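**Chamado 1614 - Cabides Kidier: roupa escorrega e barra cede**

Estado: em aberto
Local: lavanderia Utov, bancada de dobra
Fornecedor: Brukero

**Relato.** Os cabides de plástico cinza-escuro do último lote não seguram blusas de gola larga. A peça desliza pelo ombro e cai no fundo do armário. Em dois cabides a barra inferior também cedeu com calça jeans. Os cabides antigos, da Dương, não apresentam o problema com as mesmas roupas.

**Verificação 1.** Separados 11 cabides do lote. Cada um foi deitado sobre o tampo de madeira clara para ver se a barra comprida assenta por inteiro. Quatro balançam quando se aperta uma ponta - foram para a caixa de devolução. 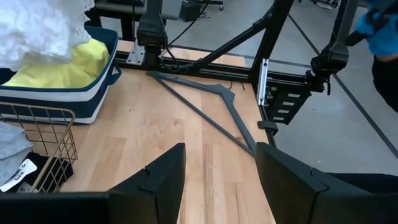
Página 4

**Verificação 2.** Blusa de malha pendurada por 30 minutos em cabide sem empeno. Escorregou do mesmo jeito, portanto o empeno não explica a queda. O plástico do ombro é liso demais para malha fina.

**Solução provisória.** Tira de feltro colada nos dois ombros. Segurou a blusa até o fim do turno. Calças ficam nos cabides antigos até nova ordem.

**Pendente**

- Resposta da Brukero sobre a troca do lote
- Testar a tira de feltro com camisa de seda
- Conferir se a cola mancha tecido claro

Próxima revisão em março.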